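Dekness > Storage > Small Baskets > Anda Rectangular Basket, Olive Green
In stock

Anda Rectangular Basket, Olive Green
Made for Dekness by Charvát
Item group: open storage, shelf and drawer

The Anda is an open rectangular basket with straight sides and a tight weave. It is intended for small household textiles such as socks, washcloths, baby clothes and folded napkins, and it may be used on a shelf, on a dresser or inside a deep drawer. Handle slots are cut into the walls, so nothing projects beyond the outline of the basket and two of them can be placed side by side without a gap.

The color is an olive green that leans toward khaki. Customers who are matching the basket to other items in the Anda range should note that the shade was adjusted in February. Baskets bought before that date are slightly grayer and remain covered by the same warranty.

Use in the laundry room

Dekness recommends the Anda for the sorting stage of household laundry. Socks are usually the last items to be put away, and a shallow, open container allows them to be set aside until the rest of the load has been folded. Place the basket on a table at a comfortable working height, with one long side facing the person sorting. Dark and light pairs may share the same basket. Households with many similar socks may prefer to keep one basket for each family member.

The straight walls make it possible to lay socks flat against the side as well as to drop them in loosely. Rolled pairs stay in place when the basket is carried. Single socks can be kept at one end until the missing half is found.
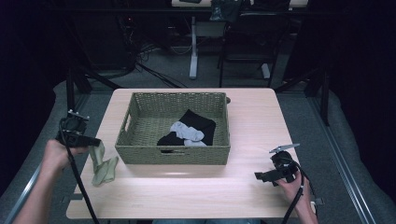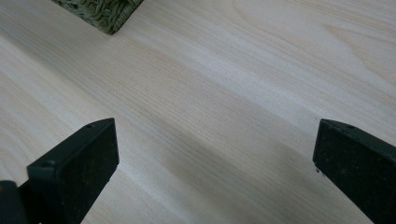 Anda basket in olive green, with socks, on a light wood-grain tabletop (first picture).

Capacity and load

The basket is rated for a load of 2 kilograms, spread evenly over the floor. This is ample for socks, underwear and hand towels. It should not be used for tools, canned food or books. When the basket is full, lift it with both hands and keep it level. Carrying a loaded basket by one handle slot places strain on the weave at the corners and may distort the rim.

Surfaces

The underside has no feet. It may be set directly on sealed wood, laminate, glass or stone. On unfinished or oiled wood, Dekness advises placing a felt sheet under the basket if it is to stand in the same spot for a long period. Felt sheets cut to the size of the base are listed under Anda Accessories. The basket should be lifted when it is moved – dragging it across a soft wood top can leave fine marks along the grain.

Care

Dust the weave with a dry, soft brush. Marks may be removed with a cloth dampened in plain water, after which the basket should be left to dry in the open air, away from radiators and direct sun. Do not immerse it. Do not put damp laundry in the basket overnight. Bleach and solvent cleaners will lighten the color and are not covered under the warranty.

Lint from wool and cotton socks tends to collect in the corners of the floor. It can be taken out with the narrow nozzle of a vacuum cleaner on its lowest setting.

Ordering

The Anda is sold singly and in cartons. Orders from schools, care homes and hotels are handled by our distribution partner, Skekatico, which holds 600 baskets in its warehouse for immediate shipment. For orders of more than 700 baskets, please allow additional time for production. The Charvát workshop can also supply the basket in a custom color, with a minimum order of 2000.

Returns are accepted on unused baskets with the paper band still attached. Baskets made in a custom color cannot be returned unless they are faulty.

Related items
Anda Rectangular Basket, Natural
Anda Felt Base Sheet
Anda Drawer Divider
Charvát Linen Drawer Liner

Product information last revised March 7, 2025.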